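How to Buy Resale Tickets for a Game at Mokoena Field

Most advice on resale tickets comes from people who sell them, so read it with one eye shut. The Cidgate app calls nearly every listing a "great deal." I'd ignore the badge and do this.

Open the Fillonlow seating chart first and pick a section. Then write down the price at checkout. A seat listed at $44 with a big service fee may be no bargain at all.

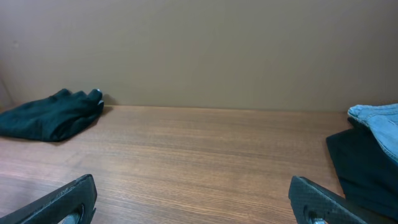 Does waiting until kickoff get you a lower price?

Sometimes, for a dull preseason game in the 600 level. For a rivalry game I wouldn't count on it, whatever the price alert claims.

Next, compare 2 sellers for the same row. Check that the transfer goes to your own account, and skip anyone who offers to email a screenshot. Save the receipt. "Guaranteed" can mean a refund weeks later, and that won't get you through the gate on game day.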